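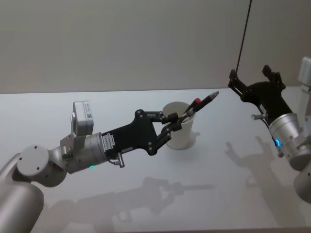 Sep 13, 2026
Posted by the Terirgate bench

OK, so the pens-and-cup task is finally getting proper teleop demos, and I want to write down what I learned before I forget it all by tomorrow. Grabbing one pen at a time was fine on the old setup but two at once is a whole different animal! If I come in too square the fingers close on one pen and the other rolls off somewhere silly. What seems to work is keeping the left wrist tilted so the pens ride up and to the right, red cap nearer the top and the long black one poking out past it, with the right gripper parked up high and open while I sort myself out. I used to let the right arm hang low near the cup and I kept clipping it on the way over, so high and open is the new habit.

Tally for the session is 60 attempts, 17 thrown away. Most of the bad ones were me hesitating. You can see it on the joint plots, the left arm gets close to the cup and then does this little nervous wiggle (that's my hand, not the controller). The policy we trained in June picked up exactly that wiggle and did it every single time, even when it was lined up perfectly, so I'm being much stricter now about what goes into the folder. If I dither, it's out. Sorry, disk space.

Other thing: latency. I had the Lurnero bridge running in its default mode for the first stretch and it felt like steering through pudding. Switched it to direct and the lag on the right arm went down to 6 ms, which I can't feel at all. Leave it on direct please! If it resets itself after an update (it did once already) the setting is under transport and it needs a restart of both leaders, left one first or the right one comes up mirrored.
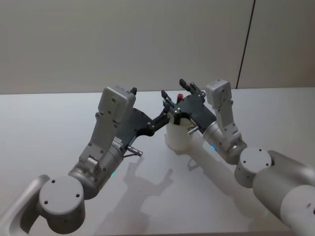
I also tried handing over more of the job to the right arm, and I like it a lot better. When the left does everything alone the cup wants to scoot, and then the demo turns into a cup-chasing demo. Bringing the right gripper in at the cup costs a bit of time but it makes the ending look the same from one take to the next, and that's what the Rennie people kept asking us for. The catch is that both hands end up crowded into the same small space and I have to remember to back the left one out first. I forgot a couple of times. There's a scratch on one finger link now, cosmetic I think, but somebody with better eyes should look.

Total in the keep folder is 157 counting the earlier batches. I haven't renamed the old ones yet so don't run the merge script, it'll stomp on anything with the same number.

To do next: start with the cup further left, try without the red-capped pen, retape the leader handle (it's slipping again), and ask Bristov if they have spare finger pads, ours are getting shiny. Oh, and my left foot pedal sticks when I'm in socks.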